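4.2 Equipment planning for the kitchen cell

The budget for the kitchen cell was drawn up in April by Crichton and Nisbet, before the task list had been settled. Capital items were divided into fixed plant (bench, sink, cooktop, tiling) and items expected to wear out or be replaced within the project. Fixed plant was bought once and written off against the Drenorholm fit-out. Everything else was charged to the Pedeck line, capped at $3000 per arm for each funding period.

Grippers took the largest share of that line. Quotes were obtained from Urquhart and Fladance for parallel-jaw units with replaceable fingers. The Fladance unit was dearer, but its fingers could be ordered separately at $54 a pair, and 13 pairs were included in the first order. Cookware and toy objects were bought locally under a single allowance of $300. Figure 6 shows the gripper over a pot during the object-in-pot task.
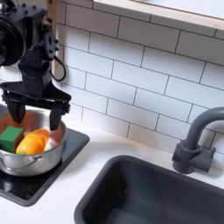 Figure 6. Parallel-jaw gripper, fingers open, above a stainless steel pot containing a green block and an orange toy vegetable. The sink and faucet are at right.

4.3 Replacement and spares

Finger wear was treated as a consumable cost and reviewed every Thursday against the parts log. A pair was retired when either finger could no longer hold the test block through a full lift. Cables were budgeted per arm, with one spare held on site. Motors were not stocked, as the supplier's lead time was shorter than the planned maintenance interval. Pots were replaced only when a dented rim affected clearance at the gripper.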